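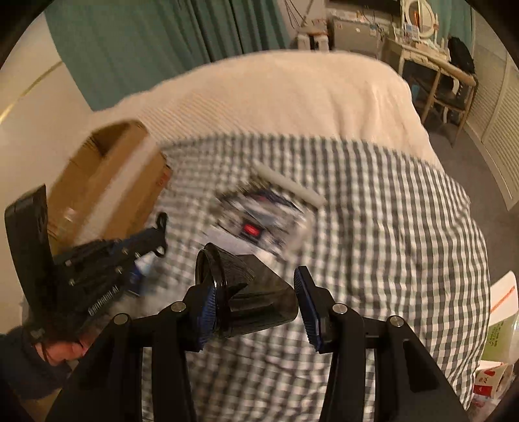

Figure 3. Two-handed item handling on a bed, seen from one of the hand-held grippers. A dark translucent container lies between the pads of the nearer tool; the second tool is held at left.

4.2 Changes to the work of room staff

The Sutier study covered two lodging sites, Inby and Durcombe, where room staff recorded handling tasks with hand-held grippers during part of their paid hours. The recordings were intended for training a robot to clear and sort items in bedrooms. This section deals with the effect of the recording work on the staff. Results for the trained system are given in Section 5.

A total of 156 sessions were logged, 84 of them at Inby. Beds were used as the main work surface at both sites. They offer a large area at a workable height, but the surface is soft, and items on it shift when they are pressed or when a neighbouring item is lifted. Figure 3 shows the kind of layout involved. The container lies on its side on a checked cloth, with one pad pressed against it and the other just beside its right end, while a flat package or bundle and a small packaged item lie elsewhere on the bed. The room beyond contains furniture and other belongings, including a chair and a vanity table with a mirror.

Three changes were noted in the interviews and shift records. First, the order of work altered. Staff normally clear a room by moving along a route and picking up several items in one pass. With a gripper in each hand they handled items singly, and tasks that had been merged, such as straightening a cover while reaching for a carton, were split into separate steps. Several staff said that they kept to the split order for a time after a session had ended.

Second, judgement that had been left unspoken had to be put into words. The task sheet asked for each item to be assigned to "keep", "move" or "discard". Of the 333 queries raised with supervisors, most concerned packaging: whether an open carton or a piece of clear plastic wrapping was waste or was still wanted by the occupant. Before the study such cases were settled by the person in the room. From September they were settled by a written rule at Inby, and at Durcombe by the shift lead. Staff at Durcombe reported longer waits but fewer disputes.

Third, the physical load moved from the back to the wrist and forearm. Holding a tool out over the middle of a bed was the position most often named as tiring. The Flanagan scale, completed at the end of each session, gave higher scores for beds that could be reached from one side only. Session length was shortened at both sites as a result.

Pay was unchanged throughout. Recording counted as ordinary hours, although staff at Inby asked for it to be graded as training work. The request was still open when the interviews closed on November 26, 2020, and its outcome is outside the data reported here.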